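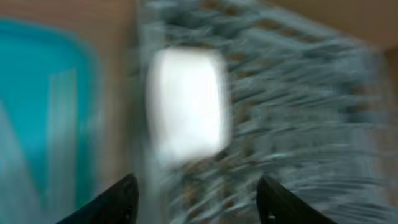
The water did not come over the bank first, a resident of Drulau told the county survey. It came up through the cellar floor in the night, and by the time the street was wet the cellar had been full for hours. People who live on low ground beside a river often give accounts like this one, and such accounts are worth reading closely. They describe a flood as it reaches a house, while maps and gauges describe it as it reaches a valley. This chapter uses both.

Chapter 5
Rivers and Their Floodplains

A floodplain is the flat land on either side of a river that the river covers when it carries more water than its channel can hold. The river built this land. Each flood spreads out, slows down, and drops part of the mud and sand it was carrying. The coarser material settles first, close to the channel, and over many floods it can form a low ridge called a natural levee. The finer material travels farther and settles in the still water behind the ridge. For this reason the highest ground on a floodplain is often right beside the river, and the lowest and wettest ground may lie well back from it, against the foot of the valley side.

Early settlers in the Susuvura Valley knew this from experience. The oldest streets in Drulau run along the natural levee. The fields behind them were used for hay and summer grazing and were left alone in the wet months. When the town grew, the levee was already full, and new houses went up on the hay fields. These were the houses that took in water in the flood of 1996, when more than 50 homes were damaged. Several of the old houses on the riverfront stayed dry.

The resident's remark about the cellar points to a second matter. Water moves under a floodplain as well as over it. The layers of sand and gravel below the surface are connected to the river, and when the river rises, the water in those layers rises too. In clay this happens slowly. In gravel it can happen within hours. A wall along the bank will hold back the water in the channel and do little about the water beneath the wall, unless it is built down to a layer that water cannot easily pass through.

What makes a river rise

Rain is the usual cause, but the same amount of rain does not always produce the same flood. A storm that falls on dry, loose soil may soak in and hardly change the level of the river. The same storm a month later, on soil that is already full of water, runs off almost at once. Frozen ground behaves in much the same way as full ground. So do roofs, roads, and parking lots.

The shape of the land matters as well. In a short, steep valley, water from every slope reaches the river at nearly the same time, and the river rises and falls quickly. In a long valley with gentle slopes, the water arrives in stages. The flood is lower and lasts longer. The Susuvura has a steep upper valley and a broad lower one, and it is useful to study because both kinds of flood can be seen on it. At Thammasiri, near the head of the valley, a spring storm can raise the river before noon and be gone by evening. At Drulau, the same water may stand in the fields for days.

Snow adds to the problem in some years. A slow thaw in April and May feeds the river gradually. A warm rain falling on deep snow can send the rain and the melted snow downstream together.

Floodplains in use

Floodplains attract people because they are level, easy to plow, and close to water. Their soils are often deep and fertile. Roads and railroads follow them through hilly country. Towns that grew up there have to decide how much of the floodplain to build on and how much to leave open to the river. Section 2 compares the choices made at Drulau with those made downstream at Geltetti, where a belt of pasture was kept between the river and the first row of houses.

Before reading on, find the nearest river or creek to your school on a local map. Note which buildings stand on flat land beside it and where the ground begins to rise. You will need these notes for the exercise at the end of the chapter.

Related readings
How Soils Hold Water
Reading a Contour Map
Levees, Walls, and Spillways
The Susuvura Valley: Land Use and Settlement
Wetlands Along Slow Rivers
Snowmelt and Spring Floods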